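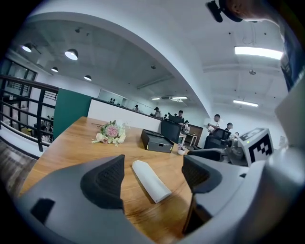

Is the Storkel hand-held gripper kit worth buying if you only want to record simple table tasks?

For a small team it is, as long as you have someone patient enough to do the calibration.

I've had the two-handed Storkel kit for 30 days now. It comes as a pair of grippers, the cube markers, a charger and a printed guide. Setup took me most of a morning. The guide skips a step on pairing the second gripper, and I had to write to support. Citlali Valdovinos answered the same day and sent a corrected page.

The trigger is light and the pads hold soft things well. I did 81 recordings with cloth and flower stems before one pad started to peel at a corner. Spare pads come in packs of 10, and I think one pack should be in the box to begin with.

Weight is my main complaint. After more than an hour my wrists were sore, and Eustaquio Becerra, who has bigger hands than I do, said the same. We now swap every half hour.

The software is fine. It drops a recording if a marker stays hidden too long — fair enough, but it only tells you at the end. Version 3 is due in November and is supposed to warn you sooner.

I also looked at the Letano kit. It's lighter, but you get one gripper for nearly the same price, and I need both hands. I'm keeping the Storkel.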